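From: Damian Sadowski
To: cell-upkeep list
Subject: Re: [cell-upkeep] Re: bin cell, hose routing and bin position after the move

Hello Aleksandra, hello all,

Thank you for the long message, and sorry that I answer only now. On Tuesday I was at the cell from the morning, and I wanted to try things before writing. I put my answers under your questions. I also add one picture, so Lukian and the people in Skernero can see how it stands at present.

On Monday evening, Aleksandra Wróbel wrote:

> Hi everybody,
>
> I took over the notes for the bin cell from Leopoldo and I am trying to
> make one procedure from three different ones. Some points I can't solve
> from the paper:
>
> 1. The notes say the bin must be clamped "on the left", but the drawing
> from Stępień shows two clamps, one on each side. Which is right?
>
> 2. How much slack do you leave in the cable bundle at the wrist? Dorota
> says more than in the drawing. Leopoldo says exactly as in the drawing.
>
> 3. After the move to the new table the picks were all off to one side.
> Was this the camera or the bin?
>
> 4. Do we still use the same items for the check run? The list has
> things on it which I can't find in the cupboard.
>
> 5. Is somebody planning to replace the bin? It looks very tired.
>
> Aleksandra

Point 1. The drawing is older than the table. When Stępień made it, the bin stood free on all sides and a second clamp on the right was no problem. Now the arm comes in from the right and the wrist goes low over that wall, so I don't want any handle standing up there. Please write in the procedure: the bar clamp goes on the left rim, tighten by hand, then push the bin with your palm from the front and from the right. If it moves, loosen the clamp, seat the bin again and start from zero. Don't correct it by hitting the bin, I have seen this done.

The clamp alone does not tell you where the bin belongs, it only holds it. For the position we have the stop on the right side. Push the bin against the stop first, clamp second. If you clamp first, you can be wrong by a few millimeters and everything looks fine until the first pick near a wall.

Point 2. Both are right, but for different poses. With the slack of the drawing the bundle is good when the arm is up. When the wrist turns to reach the back right corner, the bundle becomes tight at the lower side of the joint, and then it pulls on the connector. This is how we lost the connector in October. I leave a loop large enough that I can put my flat hand between the cables and the cover in the worst pose. More than this is also bad – the loop hangs and it can catch the rim of the bin on the way out.

So my order of work is this:

Move the arm by hand mode, slowly, to the back right corner, gripper low.
Stop there and lock. One person stays at the pendant.
Look at the loop from the left and from behind.
Set the ties. Do not pull them fully closed at this moment.
Drive to the other three corners and look again in each one.
Come back to the first corner, close the ties, cut the ends flush.
Check the air hoses at the gripper with soapy water and a small brush.

The last line was not in any of the three notes and I think it should be. After every change of ties I check the fittings too, because a hose which was turned a little can leak only under pressure, and then you search for the fault in the vacuum values for half a day. 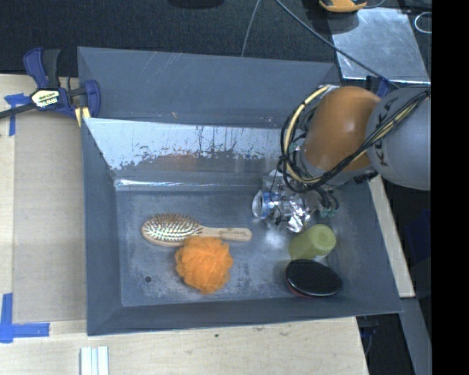

Arm at the back right of the bin, clamp on the left rim, check items inside.

You can see there how the black and yellowish cables go around the joint cover and then up across the gray link. The crossing over the link I would like to change, because it covers part of the surface where we want to put the sticker with the payload data. But it is not urgent, and I don't want to change two things in one week.

Point 3. It was the bin. I was sure it was the camera and I lost the first evening with this. I made the camera calibration again, 72 poses, and the result was nearly the same as before the move. Then Dorota came with a steel ruler and measured from the table edge to the bin, and it was 19 mm different from the value in the program. Someone had measured to the outside of the rim and someone else to the inside. Now the value in the program is to the outside of the rim, on the right side, and I wrote this as a comment next to the number. Please copy it to the procedure with the same words.

The flat panel on the table at the left of the bin should stay taped. If the blue tape comes up at a corner, change the whole piece, do not put new tape over the old one.

Point 4. The list is old, you are right. The ones I use now: the hairbrush with the wooden handle, the orange bath pouf, the yellow-green cup, the black oval brush or pad, the aluminum can and the crumpled shiny foil. Leopoldo's list had also a soap box and a small bottle, but they were damaged and I threw them away in summer.

Every item is for some reason in the set. The pouf is for the fingers, it gets pulled into any screw head that stands out, so it finds assembly mistakes quickly. The brush I put flat with the pins up, and I want the grip on the handle, never on the pins. The can and the foil are for the vision, they shine a lot and the depth values on them are poor. If the lamp was moved, you will notice it on these two first. Please put them near the back and close together, so the arm must also reach into the difficult region.

The check run is 600 picks when the cell was moved or a hose was changed. For a simple restart after cleaning I do one short round with every item once. Lukian asked me if the long run can go alone overnight. My answer is no, not until the door switch from Vosta is installed and tested. Somebody must be in the room.

Point 5. The bin is scratched and stained, yes, and the back wall looks worst. I asked Dorota about a new one and she has an offer from Amby, but the inside slope of their walls is different and then we must teach the wall limits again. I have nothing against it, only I would not do it before the procedure is finished. For the moment I wipe the floor of the bin with a damp cloth before the check run and let it dry. The reflections on the worn places disturb the segmentation sometimes, mostly on the back wall, and I made a mask for this wall in the software. Lukian, if you have the file of this mask in your version, please tell me the date of it. I suspect we have 2 different ones.

One question from my side to all. Does anyone have experience with a spring return for the cable bundle on this size of arm? The supplier says it solves the hanging loop, but I worry about the additional weight near the wrist, and the space above the bin is not big. If you have used one, I would like to know how often you had to adjust it in the first months.

Aleksandra, when you have the first version of the procedure, send it to the list please, also if it is not complete. I am at the cell until Friday and can try it step by step.

Best regards,
Damian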